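From: Pinelel workshop list
Subject: Re: [pinelel-demos] What counts as a good take?
Friday, 16:10

On Friday morning the Rurgate bench wrote:

> We're at 52 takes for the table wiping job and I'd like to know
> whether to carry on as we are. Ours all start with the gripper
> already lined up over the mess. It's quicker, and it looks much
> tidier when you play it back. Is that a problem for training?
> Also, do you clear the table first or leave things lying on it?

Hi all,

Quick answer to the first bit: yes, I think it's a problem, and I say that as someone who did exactly the same thing all through April and had to bin most of it! If every take begins right over the dirt, the model never gets to see what finding it looks like. Ours learned a lovely little sweeping motion and then did it wherever it happened to be, clean table or not. Lovely to watch, no use at all.

So now I start each take from somewhere different (left side, right side, a bit too high, once nearly off the end of the table) and let the approach be a bit clumsy. I keep the speed down too — slower than feels natural with the tool in your hand. If I overshoot and come back, I leave that in. Warraich's notes say to trim the overshoots, but I tried four with and four without and much preferred the untrimmed lot. Small numbers, I know, so don't quote me.

As for clearing the table, I don't bother any more. I move the big stuff away from the patch and leave the rest where it is.
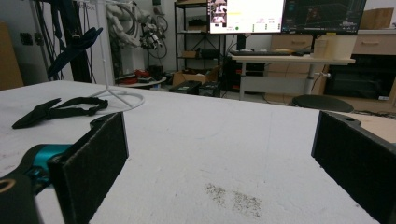

The greyish dust between the fingers, with the black strap left on the table.

Do think about the dirt itself, though. Pale dust on a white top is hard going, and scuffs are worse, as the thing can't know which marks will come off unless you show it. I'd mix in takes with faint specks as well as nice obvious heaps. You'll hate doing them, they're fiddly and dull, but please do some.

One more thing, on labels. Lorkitz wants a single line of text per take and it's tempting to paste the same one in every time. I've got two wordings on the go at the moment, "clean up the dust" and "wipe the dirty patch", and I swap between them. If anybody has a better habit I'd love to hear it, because mine is mostly whichever I typed last.

I wouldn't throw your 52 away, by the way. Keep them in their own folder, record a fresh batch with messier starts, and train once with the old ones in and once without. If you post both results here I'll happily run the same pair on our set and we can compare.

Off to charge the batteries — more on Monday if the upload behaves.

Cheers,
Pinelel bench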